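# Laundry room: frequently asked questions

Matska House, ground floor, past the bike store. Last updated in May. If your question isn't answered below, the contact details are at the end.

## When is the laundry open?

From 6 am to 10 pm. The door locks on a timer at 10 pm and your fob won't open it after that, so your last load needs to be finished and out by then. If you get locked out with clothes inside, they'll be there at 6 am. The after-hours number is for leaks, fire and lost keys and can't be used for laundry.

## Who can use it?

Residents of Matska House and their overnight guests. People from the Cludus building next door have their own laundry and their fobs don't work on ours. Please don't let them in, even if theirs is full.

## How do I pay?

With the same card you use for the front door. Tap it on the reader by the light switch, key in the number of the machine you want, and press the green button. You then have 10 minutes to start the machine before the credit goes back on your card.

Top up at the office or through the residents' portal. Cash top-ups are office only. The balance on a card can't go over $300, and anything left when you move out is refunded with your bond.

## Can I book a machine?

No. We tried a booking sheet and people wrote their names down for whole evenings. It's first in, first served. Leaving a basket in front of a machine doesn't hold it for you.

## What can I do if someone's finished load is still in the machine?

Wait 10 minutes after the cycle ends. If they haven't turned up, you may take the load out and put it in a clean basket or on the folding bench. Keep it off the floor. Don't move it to a dryer and don't start another cycle with it, as some things people own shouldn't be tumbled.

## How much can I put in?

Fill the drum loosely to about three-quarters. You should be able to fit your hand in on top of the clothes. One double doona is a full load on its own. A queen or king doona is too big and should go to the laundromat on the corner, which has larger machines.

Rugs, dog beds, shoes and anything with a rubber backing aren't allowed. Horse blankets have come up before and they aren't allowed either.

## Which detergent should I use?

Anything marked for front loaders, liquid or powder. Top-loader powder makes too many suds and the machine will stop partway through and sit there. Use less than the cap says. Two tablespoons of liquid is plenty for a normal load.

Put it in the detergent drawer. Capsules are the exception and go straight in the drum, at the back, before the clothes.

## How do I load it so it doesn't go off balance?

Mix big and small items. A single bath mat or one pair of jeans will thump around on the spin and the machine may give up and leave it soaking. Add a couple of towels. Do up zips and bra hooks, close press studs, and button doona covers so the rest of the wash doesn't end up inside them.

Check pockets. Last year's repair bill was $767 and the plumber's note said "coins, hairpins, one Drillex screwdriver bit".

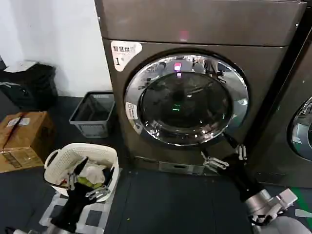 Shake things out as they go in, especially sheets, which tend to go in as a lump and come out as one. Before you shut the door, run a hand around the rubber seal and make sure no sock or sleeve is caught in it. Push the door until it clicks. If it bounces back, something is in the way, and leaning on it harder will only bend the catch.

## Why won't the door open at the end?

There's a delay on the lock after the drum stops. Give it a couple of minutes. If there's still water showing in the glass, run a drain and spin, then try again. Please don't pull on the door while it's locked. A replacement handle and catch cost us $315 last time and that comes out of the same fund as the new clothes lines.

## Should I leave the door open afterwards?

Yes, ajar. Leave the detergent drawer pulled out a little as well. The smell people complain about comes from closed machines.

## Who cleans the filters?

We do. Leave the small panel down near the floor shut, as there can be water sitting behind it and it will end up over your feet. If you've lost something small and think it's gone through to the filter, tell the office and we'll look at the next clean.

## Can I dry things on the balcony?

On a rack below the railing, yes. Nothing over the railing. The clothes lines in the back courtyard are free to use, and pegs are in the tin by the tap. Bring your washing in the same day.

## Can I borrow a basket?

Yes, there are a few spares. They're for carrying washing up and down and need to come back the same day. Don't put muddy boots or recycling in them.

## My clothes came out with marks on them. What now?

Wash them again straight away and keep them out of the dryer, which can set a stain. Then tell us which machine it was. We don't pay for damaged clothing, but we do want to know, in case someone before you has washed something they shouldn't have.

## I've found someone's sock

Pin it to the corkboard. Items left for more than a month go to the op shop. Wallets, jewellery and keys go to the office.

## How do I report a fault?

Email or call with the machine number, what's on the display, and whether your clothes are still inside. Turning it off at the wall doesn't help and usually locks the door for longer.

- Daytime faults and refunds: Noemi Donati, building office, 9 am to 4 pm
- Cards and fobs: Pak-hei Wei, same office, mornings only

Refunds for a failed cycle go back on your card, normally by the next working day.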